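Kitchen Cleaning Laundry Storage
Kitchen > Small Appliances > Water Dispensers

Turn the dispenser off at the wall and let the tank cool before you clean it. Drain what's left through both taps, then mix 2 tablespoons of white vinegar into a jug of warm water and pour it in.

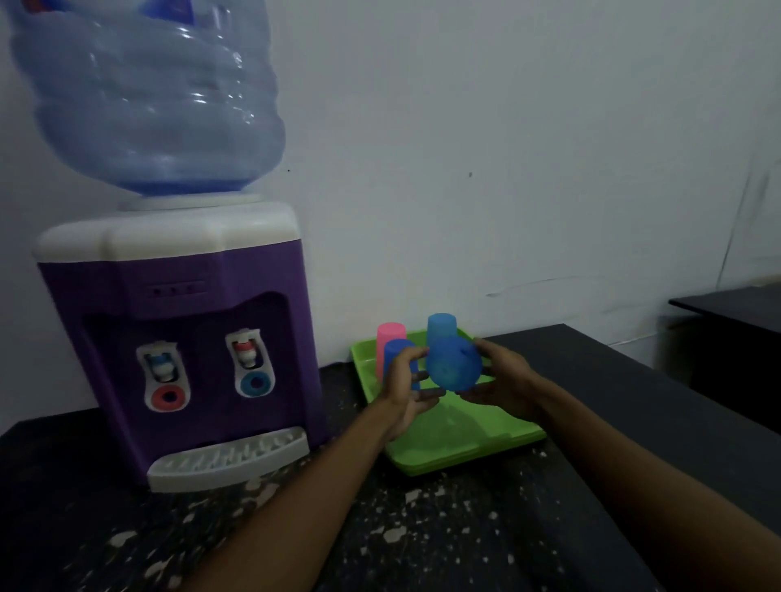
Leave it for an hour and drain again. Rinse until the smell has gone. In hard water areas you may need a second go.
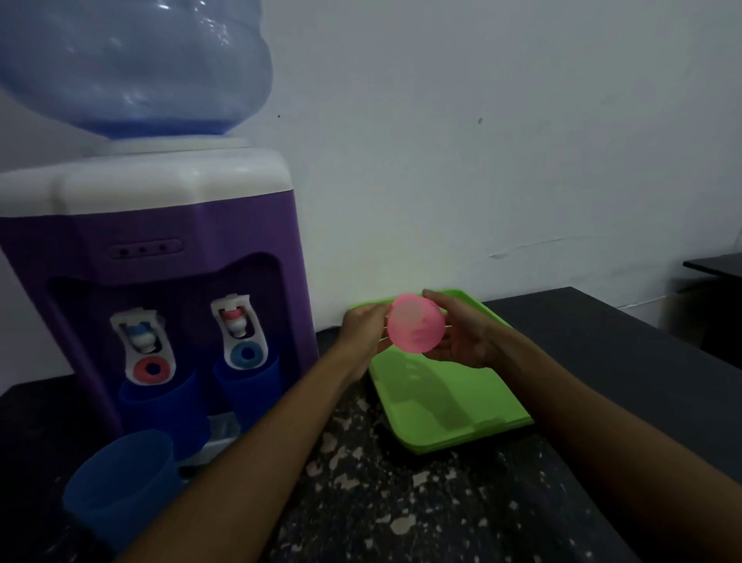 A countertop dispenser with its bottle fitted

Wipe the collar with a clean cloth each time you change the bottle. Wash cups in hot soapy water every evening.
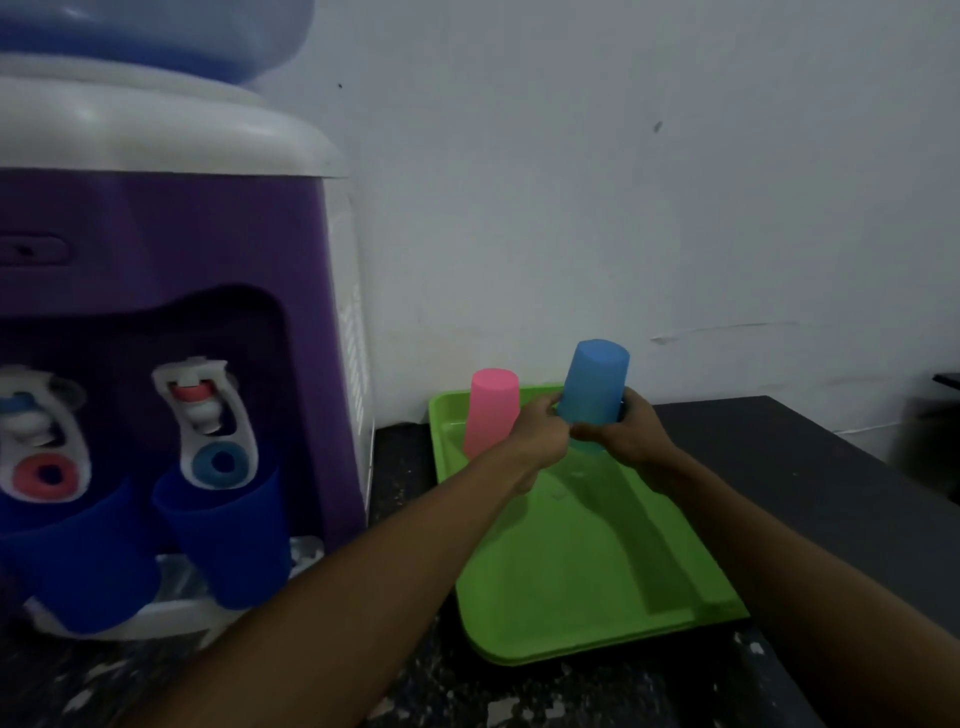
How often should the tank be descaled?
Every three months suits most homes.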